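Sutex procura operadores de embalagem e reposição (m/f) – Armazém de Sendale

Referência 708

A Sutex fornece copos, tampas e outros artigos descartáveis a refeitórios, cafetarias e organizadores de eventos. Para o armazém de Sendale, procuramos 7 pessoas para a equipa de embalagem e reposição, com entrada em fevereiro.

O trabalho

Os copos chegam ao armazém a granel e saem em pilhas encaixadas, ensacadas e postas em caixa. Cada operador trabalha na sua mesa e segue a encomenda indicada na folha de trabalho. As tarefas são as seguintes:

Encaixar os copos em pilhas, todos do mesmo modelo e com os bordos virados para o mesmo lado.
Verificar os copos um a um e retirar os que tenham fissuras, bordos dobrados ou manchas.
Ensacar as pilhas, fechar os sacos e colocar a etiqueta com a referência e o lote.
Encher as caixas de cartão, 300 copos por caixa no modelo Ojo e 400 no modelo Willeck.
Levar as caixas fechadas até à palete e registar a quantidade na folha.
Repor sacos, etiquetas e fita na mesa e deixá-la limpa no fim do turno.

As pilhas altas tendem a inclinar-se e têm de ser seguradas pela base quando se levantam. Os copos não devem ser forçados para dentro uns dos outros, caso contrário os clientes têm dificuldade em separá-los. A técnica aprende-se na primeira semana, ao lado de um operador com experiência.

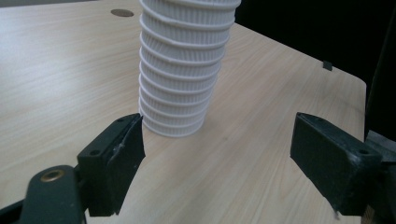 Copos brancos de plástico canelado, empilhados sobre a mesa.

O trabalho faz-se quase sempre de pé, com possibilidade de usar banco alto em algumas tarefas. As caixas cheias são leves, mas o movimento das mãos é repetitivo e por isso há troca de tarefas a meio do turno. Quem está a encaixar passa para a etiquetagem ou para as caixas, e vice-versa.

Requisitos

Idade mínima de 18 anos.
Escolaridade obrigatória ou equivalente.
Capacidade para ler e preencher uma folha de trabalho em português.
Cuidado com a higiene pessoal e com os materiais. Durante o turno não é permitido usar anéis, pulseiras, relógio ou unhas postiças.
Disponibilidade para trabalhar em turnos.

Não é necessária experiência anterior. Valorizamos quem já tenha trabalhado em embalagem, em restauração ou na reposição de lojas. A carta de empilhador não é exigida para esta função, mas deve ser indicada na candidatura, uma vez que há outras vagas previstas no cais de carga.

Condições

Contrato a termo de seis meses, renovável, com período experimental nos termos da lei.
Turno da manhã, das 6h30 às 15h00, ou turno da tarde, das 15h00 às 23h30, com meia hora de pausa para refeição e duas pausas curtas.
Salário base de acordo com a tabela da empresa, acrescido de subsídio de alimentação em cartão e de subsídio de turno.
Farda, touca e luvas fornecidas pela empresa. O calçado de segurança é entregue no primeiro dia.
Estacionamento gratuito junto à entrada do pessoal. Não há transporte da empresa para o turno da tarde.

Como se candidatar

As candidaturas podem ser entregues em papel na portaria do armazém de Sendale, entre as 9h00 e as 17h00, ou enviadas através do formulário de recrutamento na página da Sutex. Pedimos um currículo de uma página, um contacto telefónico e a indicação do turno preferido. Quem puder fazer os dois turnos deve mencioná-lo.

Os candidatos selecionados são chamados para uma entrevista curta, seguida de uma prova prática de vinte minutos à mesa, com empilhamento, contagem e etiquetagem. A prova não tem classificação e serve para a pessoa conhecer o trabalho antes de decidir. Convém trazer roupa confortável e sapato fechado.

Responsável pelo recrutamento: Erdal Dönmez, chefe de turno. Na candidatura deve constar sempre a referência 708. Todas as candidaturas recebem resposta, também em caso de não seleção.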